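Search this site Go

3. Surface wear and cleaning in shared workrooms

Wear on white worktops was recorded as part of the wider survey of furniture in the Urnholm and Nokeddale buildings.
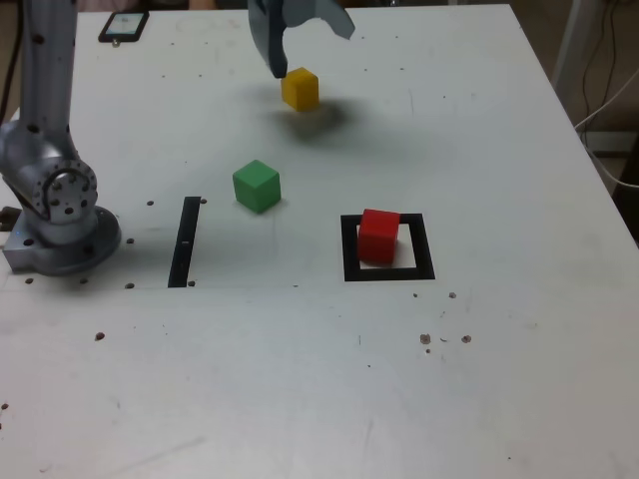
Figure 3. White tabletop with grey smudges, scratches and scattered dark spots.

The survey covered 2,041 items of furniture, of which 1,944 were still in daily use when the records were closed in April. The remainder had been moved to the Tunstall store and were left out of the analysis. Each item was given a grade from one to five for marks, stains and damage to edges, and the grade was checked by a second assessor working from a separate sheet.

Light-coloured tops received poorer grades than dark ones at both sites. This does not mean that they wore more quickly. A faint scuff on a pale surface is easily seen, while the same scuff on a dark one may be missed, and the grading sheet made no allowance for colour. Where the assessors disagreed, the difference was nearly always a single grade – most often between two and three.

Cleaning practice differed between the buildings. Urnholm used a damp cloth at the end of each working day, with a mild soap once a week. Nokeddale followed the Zirent schedule, under which tables are cleaned only when a room changes hands. Grades for stains were better at Urnholm, but grades for scratches were much the same at both, and the age of the furniture could not be fully separated from the way it had been cleaned. Purchase records for the older rooms at Nokeddale were incomplete.

Edge damage is treated in Section 4, together with the cost of repair and the case for replacing tops while keeping the existing legs.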